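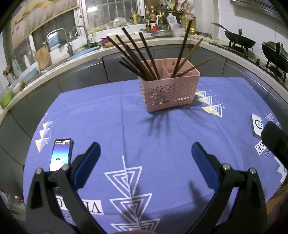 Re: [natel-house] chopsticks, again

Quick one, on my way out. Yes, pink basket is staying. Rinse them, dry them, stand them up in it, dont leave them in the sink overnight. The Goltevau set is down to 13 so that's one without a partner, check your drawers pls.

> Is the pink basket for everybody's or just flat 6?
> Two of mine are missing.

Everybody's. Long brown ones go in there too.

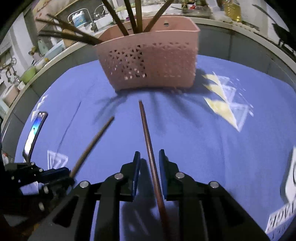 Brown chopsticks and the pink basket, on the blue cloth

Will look for yours tonite.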